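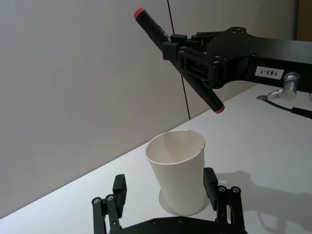

A paper cup between the fingers of one gripper, with a gripper of the second arm above it. Photo: Werkora

Werkora opens a second recording room for robot learning data in Griltton

GRILTTON, Dec 16, 2019. Werkora, a company which prepares training data for robots, announces today the opening of its second recording room in Griltton. In this room, trained operators guide pairs of robot arms by hand through simple household and office tasks. Each task is recorded from start to end and becomes one example for Nerari, the learning system which Werkora is developing together with its partner Mwaipopo.

The first room has been in use since July. It was planned as a trial, and it was soon too small for the number of tasks on the list. With the second room, Werkora can record on both sides of the building at the same time, and the operators of one room do not have to wait until the table of the other room is prepared again.

Learning from many small examples

Nerari does not receive a written program for each movement. It learns from examples in which a person has already done the task with the same arms. The operator moves two hand controllers, and the robot arms follow. During this time the system stores the positions of the joints, the opening of the grippers and the pictures of the cameras, including small cameras which are mounted close to the grippers.

The first group of tasks in the new room is made with light, ordinary objects. The plain white paper cup is one of them. For a person it is a very easy object, but for a gripper it asks for some care. A cup of thin paper changes its shape when the fingers close too strongly, and it falls when they touch it on one side only. The operators therefore practice the approach slowly before a recording is accepted: first the open fingers go to both sides of the cup, then they close, and only after this the cup is lifted.

The two arms of a station do not need to carry the same gripper. In the new room one arm can work with flat finger pads while the other has long fingers with red rubber tips. Mwaipopo, which is responsible for the mechanical parts, asked for this mixture. The company wishes to learn which kind of finger is better for which kind of object, and whether an example made with one kind can help the system when it uses the other.

A quiet room and a plain table

The room was kept simple on purpose. The tables are white, the walls are light gray and the light is even. In the trial, strong sunlight from a window made many recordings difficult to compare, and a part of them had to be repeated. In a later step Werkora will add colored table covers, other lamps and more objects in the background, so that Nerari does not become used to one clean table only.

Each operator works for two hours and then changes to another duty, for example the checking of recordings. Guiding the arms demands concentration, and the quality of the movements becomes lower when a person is tired. A new operator receives five days of training before the first recording is kept for the data collection.

Mistakes are recorded also

Not every attempt is successful, and Werkora does not throw away all the attempts which fail. If a cup falls and the operator can set it up again with the arms, the full recording is kept and marked. According to the company, such examples were missing in the early months. The system had seen many good grasps but very few corrections, and after a small error it often stopped and did not know how to continue.

Every recording is looked at by a second person before it goes to Nerari. This person writes a short sentence about the task, marks the beginning and the end, and notes if an object was outside the reach of the arms. Recordings with a missing camera picture are removed.

Next steps

The work in the new room is divided into four groups of tasks. After the picking up and placing of single objects come the stacking of cups, the handing over of an object from one arm to the other, and the opening and closing of simple containers. Werkora will begin a new group only when the recordings of the group before have been checked.

Werkora and Mwaipopo plan to give a part of the recordings to universities and technical schools for teaching and research, free of charge. The conditions for this use are still being prepared. Schools which are interested can already write to the Griltton office and should mention which type of arm and gripper they have.

About Werkora

Werkora records, checks and prepares examples of manual work for learning robots. The company has its office and both recording rooms in Griltton. Nerari is developed by Werkora in cooperation with Mwaipopo, a maker of grippers and finger parts.

Press contact
Werkora, Press Office, Griltton
Visits to the recording rooms are possible for journalists after registration with the press office.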